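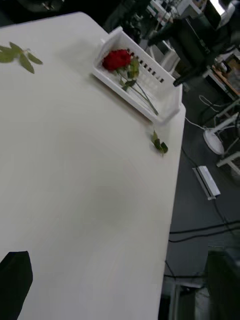

Red rose in a white basket, with green sprigs on the table.

Faulkner Owners' Register: Technical Board
Topic: Gurkora 504 coupé, production figures and gearbox

register_editor
Posted November 2021
The entry for the Gurkora 504 coupé is under revision. The present text gives a total of 200 cars, of which 15 were supplied with the Femska five-speed gearbox. Members holding build sheets or dealer invoices are asked to state which gearbox is recorded and where the entry appears.

ganda_saloon
The total of 200 agrees with the works ledger and should stand. I cannot accept the second figure. The ledger lists 15 gearboxes ordered from Femska, and an order for parts does not establish that each was fitted to a car before sale.

northgate
I must disagree with the previous member. The July price list offers the five-speed as a factory option, and my own coupé has the matching code stamped on its plate. The gearbox number falls within the ordered batch.

ganda_saloon
A code on one plate is evidence for one car. Several Ganda saloons were converted by dealers using the same unit, and those boxes must have come from somewhere.

axle_ratio
Were the Ganda conversions not done with the later casing? The earlier one has the filler plug on the left and will not clear the saloon's floor without cutting.

northgate
That is correct. The clearance is given in the workshop supplement, second printing. The first printing omits it.

ganda_saloon
I have only the first printing and would be grateful for a copy of the page. My objection to the wording remains.

register_editor
The entry will be amended to read "15 gearboxes ordered; number fitted not confirmed". The total is unchanged. Copies of plates and invoices may be sent through the register's contact form, with the chassis number given in full.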